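Fabric sorter and folder, part-time
Trorik Textiles, Grarley

We are looking for 2 people to join the sorting room at our Grarley unit. Trorik buys end-of-roll and surplus cloth from clothing and furnishing makers, cuts it into usable lengths and sells it to schools, sewing groups and small workshops. Most of what comes in is cotton, with some linen and wool in the winter months.

The job

You will work at a table with one other person. Cloth arrives in sacks and has to be shaken out, checked on both sides, measured, folded and put on the right shelf. We sort first by weave (plain, twill, satin, knit) and then by whether the piece is plain or printed. Anything under 32 centimetres on its shortest side goes into the remnant bags. Marks, pulls and misprints are written on a paper tag and pinned to the corner.

Printed cloth takes longer than plain. With an all-over or abstract pattern it can be hard to spot a stain or tell the face from the back, so we ask people to go by the feel and the weave as well as the colour.

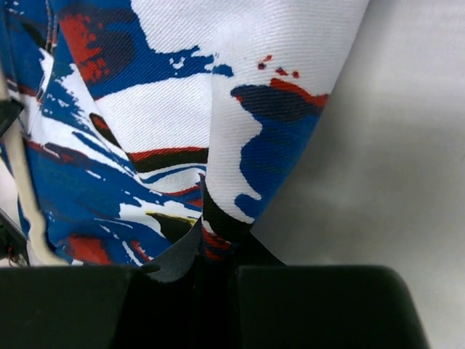

Heavier cottons are folded in thirds and then in half, with the face inwards. Lighter ones are rolled on card. You will be shown how to do both in your first week, and there is a sample book on each table with a labelled piece of every cloth type we stock. You do not need to know the names before you start.

Hours and pay

The post is 3 mornings a week, 8.30 am to 12.30 pm. Pay is above the legal minimum and is reviewed each March. There is a paid tea break at 10.30. Staff can buy cloth at cost, and remnant bags are free.

What we need from you

You should be able to stand for most of a shift, lift a part-filled sack with help and tell close colours apart under strip lighting. Neat handwriting is useful for the tags. Experience in a shop, laundry or sewing room would help, but we will train the right person. The room can be dusty when wool is being handled. Masks are provided.

We are on the Drela estate, next to Spahić Upholstery. The bus stops at the gate and there is free parking behind the building.

How to apply

Please send a short letter or email to Tsegereda Tesfamariam, sorting room manager, saying which mornings you can work and what jobs you have done before. A CV is not needed. Interviews last half an hour and include a short folding task. Questions about access to the building should go to Wiremu Tautahi at the front desk.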